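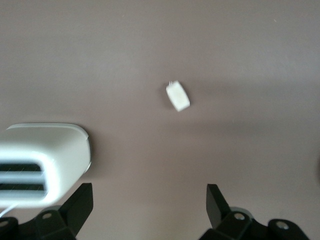 Workshop Notebook > Surfaces and Cleaning

9 March 2026
Emiko Noguchi

The big tabletop needed deciding before anything else gets put on it, so today went to cleaning tests. We have been arguing over what to wipe it with since the Jurkton paste left streaks on the offcuts, and Tetsuya wants an answer before he cuts the remaining panels. The color is the brown that Mayu calls mauve and the order sheet calls taupe. I don't mind which, but please use "taupe" on the labels so they match the sheet. It is a smooth, plain color with no pattern to hide anything, and a small white block left sitting on it is the first thing your eye goes to. Even a pale bit of lint near the edge of your view gets noticed once you know about it. Whatever we clean with has to leave nothing behind.

Setup

Worked on spare panels from the same batch, numbered in pencil on the back. Each one got the same treatment: a smear of hand cream, a pencil line, and a ring from a tea mug left overnight. Plain tap water first, then water with a drop of dish soap, then the Droleo cleaner at the strength printed on the bottle. Wiping was done with the soft white blocks, cut down from the large ones with a bread knife. The knife leaves the ends a bit ragged. Marjan says scissors are worse and I believe her.

17 strokes per panel, same hand, light pressure. I started with fewer and the tea ring was still there on every panel, so I threw those results out and began again.

Results

Plain water: takes off the pencil if you are patient. Does nothing for the hand cream except move it along.

Soap and water: takes off pencil and cream. Tea ring gone on all but panel 3, where a faint edge can be felt with a fingernail but hardly seen. Needs a second wipe with clean water or it dries with a film. The film is easy to miss under the ceiling lights. Take the panel to the window and tilt it.

Droleo: takes off everything including the tea, but there is a slightly shinier patch where I wiped. Antonina could not see it until I showed her the angle, and then she could not stop seeing it. I would keep it for stubborn marks only, and test the underside first.

The blocks themselves shed a little when dry. Crumbs are small and white and show up badly on this color. Damp, they shed much less. Wet the block, squeeze it out, then start. They also wear down at the corners faster than I expected – the one used on panel 7 was finished before the end of its strokes and I swapped it.

Shadows

Writing this down for whoever does the inspection. Soft shadows across the surface look a lot like a dirty band, and I cleaned one twice this morning before moving my arm. The brown seems to go darker in a broad stripe with no clear edge, and a soap film looks much the same. Step back, move whatever is above the surface, and look again. If the dark part moves, leave it alone.

Mayu suggested a lamp low down at one side. Tried it with the old Uchida desk lamp. It makes lint very obvious and makes film less obvious, so use the lamp for dust and the window for film.

Decision for now

Soap and water, damp block, second wipe with clean water, dry with the lint-free cloth. No Jurkton paste on this finish. Droleo stays on the top shelf and comes out for tea and ink.

Still to do

Repeat on the Zullivgate panels when they come in April. Those are meant to be the same color with a harder coating, and I would like to know if the shiny patch happens there too.

Ask Tetsuya how many blocks are left in the big bag. We are going through them quickly and the small offcuts are too fiddly to hold.

Marjan is trying packing tape on panel 3, one strip left on for a week, to see what the glue does. Please don't peel it early.

Used blocks go in the bin by the sink. I found one drying on the windowsill and I don't know which cleaner it had on it, so it went in the bin too.

Last updated: 9 March, after Antonina's second look at the Droleo panel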